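Tunow shelf-pick cell: setup and upkeep

Scope: one humanoid, one white cubby shelf, one red basket. Covers bring-up, checks and common faults at the Lonport site. Policy training is in a separate README.

Setup

1. Stand the robot facing the shelf with the overhead cable bundle slack. Keep the floor cable clear of both feet.
2. Close one gripper on the basket handle and let the basket hang in front of the lower shelves.

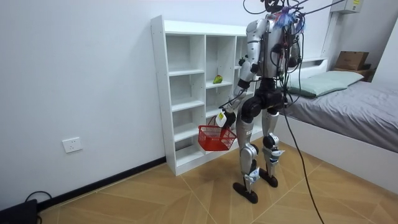
3. Set the arm speed limit to 100 mm/s for the first run.
4. Put fruit on separate shelves, one piece to a shelf. A pear goes on its side.

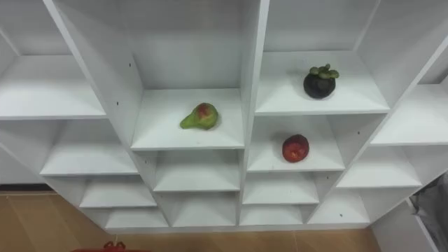 Satish Hegde asks for the head camera to be rechecked after every shelf move, even a small one. Offsets from the old position carry over and the reach comes up short.

Reach check

Jog the free arm to the middle cubby with the fingers open. Stop before contact. Look at the wrist cable: the loop must not catch on the shelf edge. If it does, re-tie it and repeat the jog 7 times.

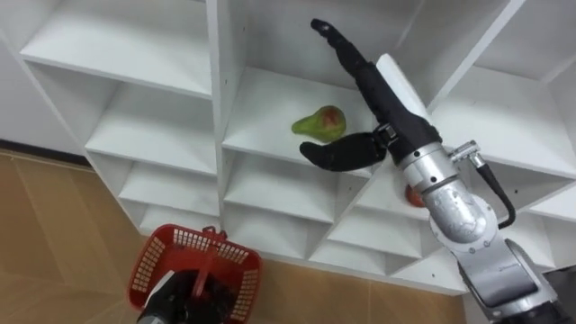
Liliana Ruggiero
Cell maintenance, Stoson

Service intervals

Finger pads: inspect every 700 grasps, replace at 3,000.
Wrist fasteners: check torque at each pad inspection.
Log both in service.csv.

End of run

Clear all shelves before power-down. Leave the basket on the floor, outside the foot area. Save the head view of the bare shelf as the new reference.

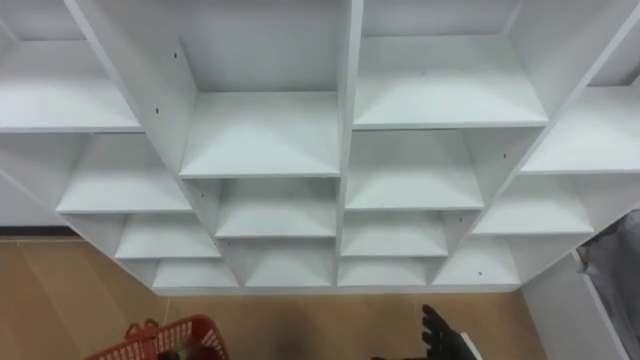

Photo: Haoran Xue / Stoson

Known issues

Gripper fails to home: cycle hand power, then rerun home_hand.
Reference mismatch at startup: the shelf has shifted. Redo steps 1 to 4.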